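Setting up the Bradura two-arm bench kit for glassware tasks

If you have just had a Bradura kit delivered, congratulations, and do put the kettle on before you start, as the unpacking alone took me most of a morning. I have now built two of these, one for our own workshop in Udville and one for a friend's college department, and the second went so much more smoothly than the first that I thought it only fair to write the steps down. The manual is perfectly decent on bolts and cables. It is rather thin on what to do afterwards, when you have a pair of arms standing there and would quite like them to pick something up.

I am going to use drinking glasses as the first proper job. People tend to start with foam blocks, and there's no shame in that, but a glass rack gives both arms something to do and shows up a badly placed camera very quickly indeed.

What you need

The kit itself, in the enclosure version (the open-frame one will do, but you'll have to hang the side storage somewhere else).
The Lilley wrist camera brackets, one for each arm. These come in a separate bag which I very nearly threw out with the packing.
A set of clear plastic flutes. Please, please use plastic.
A small wire glass holder that hangs the glasses upside down.
A few ordinary household things to leave standing about: a mug, a tin, a brush, a roll of tape.
Cable ties, more than you think.
A 4 mm hex key with a long handle. The short one in the box will hurt your hand.

Step 1: Build the enclosure and choose a backdrop

Bolt the frame together loosely at first and only tighten it up once all the posts are standing. I tightened as I went along the first time and ended up with a lean that I then had to undo, one corner after another, muttering.

The panels arrive plain. The kit comes with sheets of printed paper in several patterns for the walls and the floor, and I would encourage you to use them. A system that has only ever worked in front of a blank wall can get in a dreadful muddle when you move it into a real kitchen. Choose something with a bit of life in it, smooth it down from the middle outwards, and trim it in the corners with a fresh blade. Keep a note of which pattern you used for which set of recordings. I did not, and I am still sorry.

Step 2: Mount the arms on the rail

This is a job for two people. The arms aren't terribly heavy, but they are awkward, and they fold at unexpected places while you are trying to find the bolt holes. Veronika Bakos held ours while I crawled underneath, and we swapped over for the second one.

Slide both mounting plates on to the rail before you fit either arm. Set them far enough apart that the elbows can't meet, and close enough that the two grippers can touch comfortably over the middle of the floor. The best way I know to check this is to move each arm by hand, with the power off, to the middle and then out to its own back corner. If either one has to stretch completely straight to get there, bring its plate inwards a little and try again.

Do up the bolts in a cross pattern, as you would the wheel of a car.

Step 3: Cables

Leave more slack than looks tidy. Each arm's cable runs along the outside of its segments, and the wrist needs to turn all the way round in both directions without pulling on it. My first attempt looked beautiful and lasted until the first full wrist turn, when the connector popped straight out of the camera.

Once you are happy, turn each joint slowly through its range and watch the cable the whole time. Only then put the ties on, and don't pull them down too hard.

Step 4: Wrist cameras

Fit the Lilley brackets with the camera looking down the length of the fingers. You want to see the fingertips at the very edge of the picture and whatever they are about to hold in the middle of it. Clear plastic is hard for a camera at the best of times, and a light placed directly overhead makes every flute vanish into its own shine. We moved our lamp a little to one side and softened it with a piece of baking parchment, and that did more good than all of my fiddling in the settings menu.

Step 5: First power-up

Clear the floor completely. Stand back, keep the stop button in your hand, and let the arms find their home positions one at a time. The start-up log is 271 lines long on our version and most of it is of no interest at all, but do read the last screenful. Any joint that has failed its check will be listed there by number.

If a joint does fail, turn everything off, count to twenty and try again before you write to anybody. Mine failed twice on the first evening and has behaved itself ever since.

Step 6: Lay out the glasses

Now for the enjoyable bit. Put the wire holder towards the back and more or less central, so that either arm can get at it. Stand the flutes where each arm has at least one on its own side. Then add the mug, the tin and the rest wherever there is room, and don't be too neat about it.

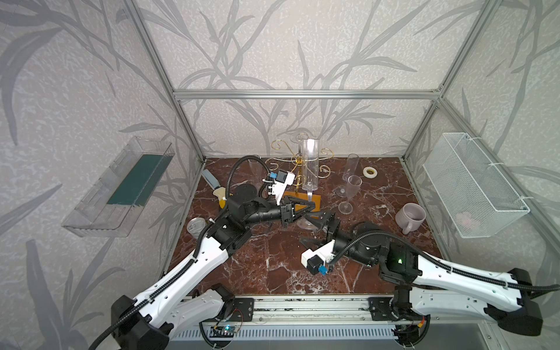 Can I use real glass instead of plastic?

I would wait until you have a long run of clean attempts behind you, and even then I'd begin with one cheap tumbler and a towel on the floor of the enclosure. The grip force setting that suits a plastic flute is too gentle for heavier glass, so you will need to raise it in small stages, and a dropped glass means stopping to sweep out every corner of the rail.

Step 7: Record your first demonstrations

Guide the arms with the handheld controllers, and go slower than you feel you ought to. The handover is the tricky part: one gripper takes hold of a glass, the other comes to meet it, and for a moment both have hold of it. Let the second gripper close fully before the first one opens. If you rush this you will teach the system to rush it too, and it is a very faithful pupil.

We do our recording in short sittings, with a proper break in between. Bianka Boros, who has much steadier hands than I do, managed 49 good handovers before lunch on her first go. I won't say how many I managed. Move the objects a little between attempts, and every so often move them a lot.

When you have finished a sitting, watch a few of the recordings back at normal speed. Delete the ones where a glass was knocked over by accident, but keep any where you fumbled slightly and then put it right, as those are very useful to learn from. By the end of March we had 1,353 recordings saved, and I would guess the last few hundred were worth twice the first few hundred, simply because we had got better at it.

Step 8: Train and try it out

The software that comes with the kit will do the training overnight on a decent desktop machine. If you haven't got one, there is the Oláh hosting service, which can be added to the Bradura account and which we used for the college's kit. It is easy to set up, though the upload crawls along if your connection is anything like ours.

For the first trial, set the speed to the lowest mark and lay out the objects in a way you remember recording. Let it have several goes before you start changing things. When you do begin moving objects, change one thing at a time, or you will have no idea what upset it.

A few troubles and what cured them

The gripper closes just beside the glass. Check the camera bracket first. Ours had worked itself a little loose and a quarter turn of the screw put it right.

The arm hesitates over the holder. Record more attempts at that one spot, approaching from slightly different heights.

Flutes tip over when they are put down. Lower the release point in the settings a tiny bit at a time. Tall plastic glasses weigh next to nothing and will topple if they are let go even slightly high.

The arm stops in the middle of a move with no message. Look at the cable before anything else.

Would I buy it again?

I would, and for the college I more or less did. The arms are quiet, the enclosure is sturdy once it's square, and the support people answered all my questions kindly, including the silly ones. I'd like a better hex key in the box, a longer chapter on recording, and the camera brackets packed somewhere a tired person might notice them. If you get stuck at Step 2 or Step 4, leave a comment underneath and tell me which version of the frame you have, and I'll do my best to help.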